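List: arm-users
Subject: Re: gripper comparison in sim, two finger linkage vs parallel
From: Yamila Jara
To: arm-users
Date: 19/05/2020

Sorry for the slow answer, been in and out of the Carstead build all morning. Quoting Abimbola so people who joined recently can follow.

> Abimbola Okafor wrote:
>
> Has anyone on the list run the Wallus linkage gripper against the
> Jukmont parallel one on small objects? We have to pick one before
> the order goes in and the arm vendor is no help. Our parts are
> thin and stand upright, close neighbors, easy to tip over. The
> Wallus opens wider and is lighter. The Jukmont closes straight,
> which I like, but the body is bulky and I worry about it hitting
> things next to the target. Sim results are fine, I know nobody
> has both on a bench right now. Also curious which controller
> people are using, we are still on plain position control.
>
> Abimbola

Yes, both, in sim only. Same arm, same start pose, same controller, only the end of the wrist changes. Chess pieces as the test objects, they are close to what you describe: thin, upright, easy to knock over. 1,519 grasp attempts in total, split evenly as near as an odd number goes. Short version, the linkage gripper won for us but not by as much as I wanted, and it needed more tuning.

Longer version. With the Jukmont the fingers stay parallel through the whole stroke so the tips never change height. You set z once and forget it. With the Wallus the tips travel on an arc, they drop a bit as they close, so if you plan your z from the open pose you drive the tips into the board. Took me way too long to see this. Conceição spotted it from the contact logs in two minutes. Fix was to plan from the closed height and add 4 mm on the approach, then come down while closing.

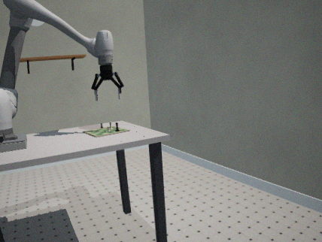 Controller next, as that was your other question. We started on position control too and it was ok for the big pieces and bad for the little ones, the fingers keep pushing toward the commanded width and the piece squirts out. Switched to impedance on the fingers with a low force cap and most of that went away. For the approach we hover the gripper wide open over the board, like it is there with a big gap between the tips, and only narrow it on the way down once the target is picked. I tried preshaping at the hover height to save time. Bad idea with the linkage type, because the arc changes your tip height and you have to recompute everthing. Leave it open. The arm has plenty of reach from where the base is on the table so the wrist can stay vertical, do that if you can, tilting it made both grippers worse.

Neighbors: this is where I expected the Wallus to lose. When it is open the linkages stick out a long way to each side, well past the tips. But they sit higher than the pieces so they mostly clear. What hits the neighbors is the tips themselves on the way in, same as the Jukmont. Rotating the wrist so the fingers close along the less crowded direction helped more than the choice of gripper did. Milagros wrote a small script for that, it looks at nearest neighbors and picks the angle, 11 candidate angles and takes the best one. I'll ask her if I can post it, it is ugly but works.

Stuff I would not trust from our numbers:

- friction. We used one value for all the tips. Real pads will differ a lot.
- the piece meshes are simplified, collision shapes are convex, so no grabbing under the rim of anything
- no camera noise. Poses come straight from the simulator. Trinidad is adding a fake depth camera this week and I expect both grippers to get worse

Would not order off sim alone. If you can wait, Paredes has a loaner program for the Wallus, we are on the list for June. No idea on the wait after that.

If you really have to choose today and you are staying on position control, take the Jukmont. Less to go wrong. If you can do force or impedance on the fingers, Wallus.

Can share the scene file and the configs off list, just write me. Use the newer config, the old one still has the wrong z offset in it and will slam the tips into the boad.

What diameter are your parts btw? And how close together?

Yamila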